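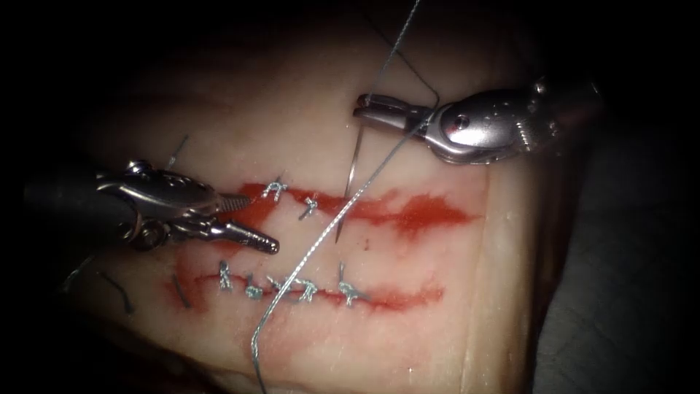

Sharecropping on the Hellwig estate

Home Farms Crops People Contact
Search this wiki Go

Sharecropping at Hellwig is the arrangement by which families work part of the estate's land and keep a share of what they grow. I've been writing up the farms in this valley for a while now, and this is the one I get asked about most, so forgive me if I ramble a bit!

The estate covers 385 hectares, mostly maize and beans, with a strip of plums along the river. Under the old terms the families kept 40 per cent of the crop and bought their own seed. Ekkachai Phuthong, who took over as manager, raised that to 50 per cent and had the estate pay for half the seed as well (the plums are still handled separately, and I've never got a straight answer as to how).

Shares are worked out in August, once the beans are in and weighed. Each family has a plot book, and both sides sign it. Marianna Borkowska kept the books for years and her handwriting is a joy — I could read those pages all afternoon.

Most of the maize goes to Cirance, a milling co-operative down the road. Four families left the scheme when the mill changed its grading rules, and Revathi Thomas has written a good, rather cross account of that row.

See also: Onus (grain store); Plum growing at Hellwig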